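## 4. Setting up your season in Kusico

Okay, if you've made it through section 3 you've got a league with a name, a logo and some teams in it. Now for the fun part – turning that into an actual season with fixtures and a table! I run the Bastley soccer league on this, so most of my samples are from there, and yours will look a bit different.

I last went through these steps on April 17, 2025 and everything matched what was on my screen. If a button has moved since then, try the gear icon first.

### 4.1 Create the season

1. Open **League > Seasons** and hit **New season**.
2. Type a name. Keep it short (it gets squashed on phones).
3. Pick a start date and an end date. Go a couple of weeks later than you think you need for the end date.
4. Set **Points** to 3 for a win, 1 for a draw, 0 for a loss. The old 2-1-0 setting is still in the list, and it sits right on top, so watch where you click.
5. Leave **Bonus points** off unless your rule book really has them.
6. Hit **Save draft**. Please don't hit **Publish** yet!

> **Caution:** Publishing locks the points system. I published early one year and had to delete the whole season and type it all in again, which ate up an entire evening and most of a pizza.

### 4.2 Bring in the players

You can add players by hand, but I wouldn't go past a handful that way. Use the import.

1. Download the blank sheet from **Players > Import > Get template**.
2. Fill in first name, last name, team and shirt number. The date of birth column is optional for adult leagues.
3. Save it as CSV. Accented letters are fine – we have a team called Štefanec and the S comes through perfectly as long as you choose UTF-8 when you save.
4. Upload it and check the preview.
5. Fix anything marked in orange, then hit **Confirm**.

The import takes up to 300 rows at a time. Our whole league is 125 players so I've never bumped into that, but if yours is bigger, split the sheet by division and upload each part on its own.

> **Note:** Team names have to match exactly. "Gretano" and "Gretano FC" are two different teams as far as the import is concerned, and it'll cheerfully create the second one for you with a single left back in it.

### 4.3 Build the fixtures

1. Go to **Fixtures > Generate**.
2. Choose **Home and away**, or **Single round** for a short season.
3. Add your fields and the kickoff times each one can take.
4. Put in your blackout dates. We always block out a chunk of November when the bottom field turns to soup.
5. Hit **Preview**.
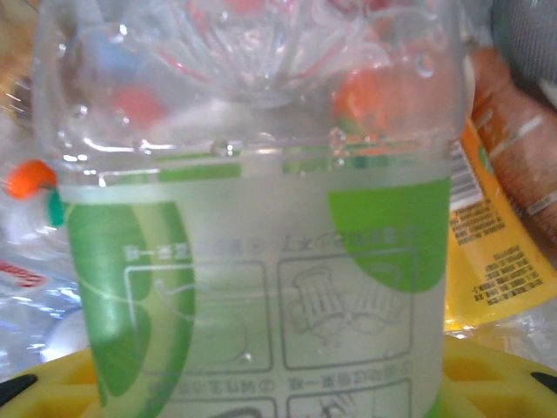
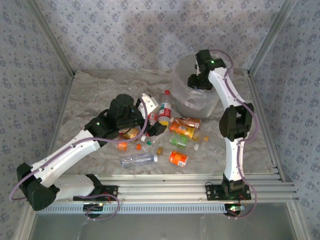
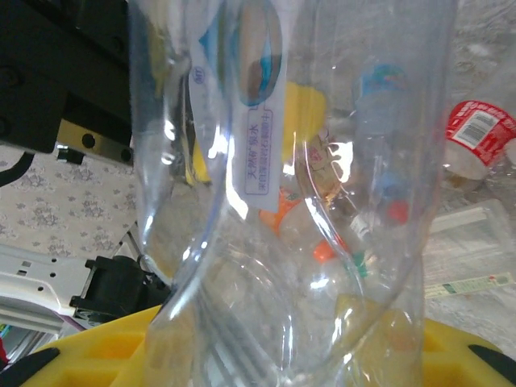 Take your time over the preview. I scroll through it team by team and look for long runs of away games, plus any spot where two teams sharing a field are both at home. You can drag a match to another date, and the clash warnings update as you go. If it's a real mess, **Shuffle** gives you a fresh draw and keeps your fields and blackout dates.

When you like what you see, hit **Accept fixtures**. Teams don't get any messages at this stage, so you can still change your mind.

### 4.4 Promotion, relegation and tiebreakers

This bit causes more arguments than everything else put together, so get it agreed before anyone kicks a ball.

1. Open **Table > Zones**.
2. Add a green zone for promotion places and a red one for relegation.
3. Open **Tiebreakers** and drag them into your order. Ours goes goal difference, goals scored, head-to-head.
4. Turn on **Show rules under table**.

> **Note:** Head-to-head only kicks in once both matches have been played. Until then Kusico skips to the next one down the list, so a mid-season table can look a little odd.

If you have points deductions, enter them under **Adjustments** with a short reason. They show up as a small star next to the team. Don't try to fake one with a made-up result – it'll mess up your goal totals for good.

### 4.5 Publish and test

1. Hit **Publish**.
2. Enter a pretend score for the first match, say 5–0.
3. Check that the table moves and the scorers list fills in.
4. Delete the score with **Clear result**.
5. Send the public link to one team manager before you send it to everybody.

Our public page had 2,627 visits last season, a good few of them from me refreshing it on the touchline. The table can take a minute to catch up after a score goes in, so give it that long before you start entering it again. Doubled-up results can be removed under **Results > Duplicates**, and I cover that properly in section 5.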